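Kwaku Adjei
Notes on closet storage, posted 2021-01-13

1/ Moving the folded shirts onto plastic hangers. Sorting happens on the white folding table; anything waiting its turn goes on the chair.

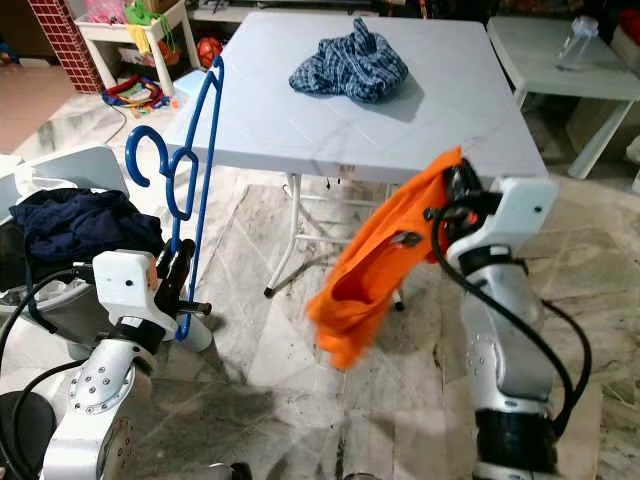

2/ Do knit sweaters go on hangers too?

Knits stay folded. The weight of the garment pulls on two points at the shoulder and the yarn doesn't recover. Woven cotton is fine on a hanger.

3/ Rail is a Zistberg, 579 mm between brackets. Nominal width on the box was 575. The brackets have slotted holes, so the 4 mm was absorbed without drilling again.

4/ Order for each garment: shake out, lay flat, close the top button, hanger in through the hem. Going in through the collar stretches the neckline. For T-shirts this matters more than for shirts.

5/ Checked cloth gets smoothed by hand before hanging. Creases left in at this stage are still there a week later.

6/ Hooks all face the wall. You can then lift out a whole section of the rail in one grab.

7/ Someone asked about wooden hangers. Laravside sells a decent one but it is too thick for a short rail. I lose a third of the capacity.

8/ Heavy coats are not going on this rail. They stay on the Selalwood rack in the hall until February, when I plan to add a center bracket.

9/ Remaining: socks, two drawers of linens, and the box of things with missing buttons. The box goes last.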